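Filed under: Home & Household > Decluttering & Organizing

Junk drawer: one per house, or one per person?

gravelroad_annie
We are moving in September from a house with 11 drawers in the kitchen to a house with four. Four! Whoever built it ate with their hands. My husband's position is that we will simply "consolidate," a word he learned at work and has been waiting to use at home.

My question is about the junk drawer. Right now we have one officially and three more that have drifted that way. Do I fight for a junk drawer in the new place, where it would take up a quarter of all the drawers we own? Or do I finally become the kind of woman who has a labeled box for batteries? I would like to hear from people who have done either and are still married.

tillerman_bo
Keep the drawer. I got rid of mine in a fit of self-improvement, and all that happened was the junk moved onto the counter, where I could see it. Then it moved to the dining table. We ate on our laps until Thanksgiving.

Pell_Mell
Disagree completely. A junk drawer is where you put a decision so you don't have to make it. I bought a Folness cabinet, the small one with all the little pull-out trays, and everything in my house has an address now. Picture hooks have an address. Twist ties have an address. It took one weekend and I have not looked for a tape measure since.

tillerman_bo
How many twist ties do you have that they need their own address?

Pell_Mell
A normal amount.

Kobina Atinga
I'm with the drawer people, with one condition, which is that it should be shallow. My parents had a deep one. You could lose a forearm in there. When we cleared out their house we found keys to a Gornitz sedan my father sold before I learned to drive, and under those the keys to whatever he had before the Gornitz. It was like reading tree rings.

A shallow drawer fills up, then it jams, then somebody swears at it, then it gets cleaned. The whole system runs on swearing. Mine jams every couple of months on the potato masher, which I maintain is not junk and my wife maintains is.

gravelroad_annie
The potato masher jams everyone's drawer. I think it's what they're sold for.

All four of the new drawers are deep, by the way. Of course they are.

marzipan_dan
You can get a false bottom cut for a deep drawer. Any lumber yard will do it. Or put a second tray on top of the first and slide it back when you need to get underneath. We have the Fankhauser stacking ones and they're fine, apart from the top one sticking in humid weather.

Pell_Mell
So now she has a junk drawer with a basement.

marzipan_dan
I didn't say it was elegant, I said it was fine.

hollis_in_the_valley
Can I speak up for the people with kids? All this talk about addresses is lovely, but I have a six-year-old and a nine-year-old, and things in my house don't have addresses, they have last known whereabouts. I own 20 pairs of scissors. I can put my hands on one, and it's the pair with the zigzag edge.

What works for us is one big open bin. No lid, no dividers, no labels. At bedtime anything on the floor goes in the bin. If you want it back, you go and dig for it, and while you're digging you usually find the thing you lost last week and get distracted, so that's 15 quiet minutes for me. I've read 800 pages of a very bad novel this way.

Pell_Mell
And when does the bin get emptied?

hollis_in_the_valley
I don't follow.

oldfashioned_ruth
We raised five with a bin like that, and it was emptied once a year onto a bedsheet. I'd make an event of it. Popcorn. The rule was that if you could say what a thing was for, you could keep it. My middle son could talk his way into keeping a bottle cap. He's a lawyer now, and nobody who was at those sheet nights was surprised.

Annie, to your question, we've been in three houses and I had a junk drawer in each, always the one nearest the phone. I suppose there isn't a phone anymore to be near. Put it by the back door.

tillerman_bo
Ruth's right about the back door. It's where you're standing when you need the flashlight.

Kobina Atinga
I'd like to push back a little on the open bin, as somebody who tried it. We got a metal one because the plastic ones cracked, and I pictured it holding gloves and dog leashes. That was optimistic. The household looked at an open container and saw an opportunity.
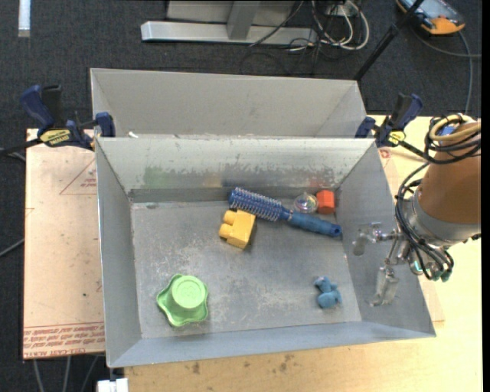 My wife's argument is that at least it's all in one place, and I can't fault that as geography. But one place is also how you'd describe the county landfill. My own rule is that a bin gets one subject. Gloves, or leashes, or toys, or bathroom things. Once you have two subjects in there it's a junk drawer that has lost its shame, and it will be in your kitchen, in full view, when her mother comes over.

I still say shallow drawer.

hollis_in_the_valley
Mine has had gravy in it, so I don't think you've really tried the bin, Kobina. You've dabbled.

Pell_Mell
For the record, a Folness cabinet would fit in that kitchen.

gravelroad_annie
It would not, I looked it up after your first post. It's $654 before shipping and it's wider than my stove. For that money my twist ties can be homeless.

Pell_Mell
I paid $400 for mine, but it was a floor model and one tray doesn't close. I keep odds and ends in that one.

tillerman_bo
I'm sorry, you keep WHAT in that one?

Pell_Mell
It's a miscellaneous tray. It is labeled "miscellaneous."

marzipan_dan
Pell.

oldfashioned_ruth
Oh, honey.

Pell_Mell
It's two inches deep and I know everything in it. I don't see that it's comparable.

Kobina Atinga
Two inches is what I've been recommending this whole time. Welcome.

gravelroad_annie
OK, reporting back after a family meeting. Here's the settlement, signed by both parties over takeout. Drawer one is silverware. Drawer two is the big utensils, masher included, and he is in charge of unjamming it. Drawer three is dish towels. Drawer four, by the back door, is the junk drawer, with Dan's false bottom in it — I called the Clemlow yard and they'll cut the board for me while I wait. Batteries are getting a labeled box in the hall closet, so I get to feel superior about that much.

He asked what goes under the false bottom. I said nothing goes under it. He said that seemed like a waste of space. I give it until Christmas.

tillerman_bo
Old car keys, I'd think.

marzipan_dan
Ask them to drill a finger hole in the board before you leave the yard. I forgot, and I've been prying mine up with a butter knife for two years. The knife lives in the drawer now.

Recent in this section
Is it worth saving the box the blender came in
Labels that survive the freezer
How do you store lids (serious answers only please)
Moving out of state with 30 houseplants
What did your mother keep in the cookie tin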